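Beverage Service and Room Hospitality
Unit 2: Presenting and Restocking the Tea Box
Course handout, Plernside School of Hospitality
Prepared by Sulastri Mangundap; reviewed by Vira Kobzar

Purpose of this unit

Students who complete this unit will be able to set out a compartment tea box for a meeting room or guest lounge, restock it between sessions, and record what has been used. The unit follows the general rules on hand washing and clean surfaces given in Unit 1, which are not repeated.

Terms

Compartment box: a lidded box divided inside so that each kind of tea has its own place.
Facing: the side of a packet that the guest sees first when the lid is raised.
Par level: the number of packets the box should hold at the start of a session. The par level differs from room to room and is written on the room card.

Layout of the box

Teas are grouped by kind and kept in the same compartments from one day to the next. Guests who return to a room come to expect this, and staff can see at a glance what is low. Packets of one kind are stacked together with their facings in the same direction. Two kinds are never mixed in one compartment, even when only a few packets of each remain.

A glass lid allows the guest to look over the selection before opening the box. It also shows fingerprints and dust. The lid is wiped on both sides with a dry, lint-free cloth before each session.
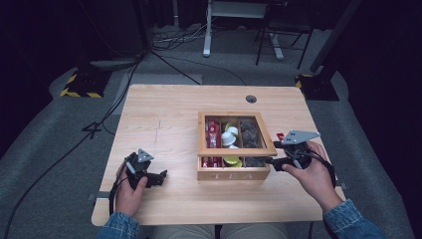

Figure 1. Wooden tea box with a glass lid and engraved front. Red packets are stacked in the left compartments; one small red packet is just to the right of the box.

Any packet found outside the box is inspected before it is returned. If the wrapper is torn, creased open, or stained, the packet is discarded and entered on the stock sheet as waste. If it is sound, it goes back on top of its own stack.

Restocking procedure

1. Clear the table around the box and wipe it.
2. Raise the lid fully. Do not work with the lid resting on one hand.
3. Remove the remaining packets one compartment at a time and check the dates.
4. Brush out crumbs and loose leaf. Do not use a wet cloth inside a wooden box.
5. Place new packets at the bottom and older packets on top.
6. Close the lid and confirm that no packet is pressing against the glass.
7. Sign the room card.

Stock records

The Vekier room is supplied from cartons of 200 packets and the Tymoshchuk lounge from cartons of 150. Opened cartons are kept closed with a clip and stored away from coffee and spices, as tea takes up odors readily. Students should copy the closing figures to the stock sheet before leaving the pantry.

Assignment

Prepare a par level for a room of your choice and explain it in one page. Submit the page with a completed stock sheet at the next class meeting.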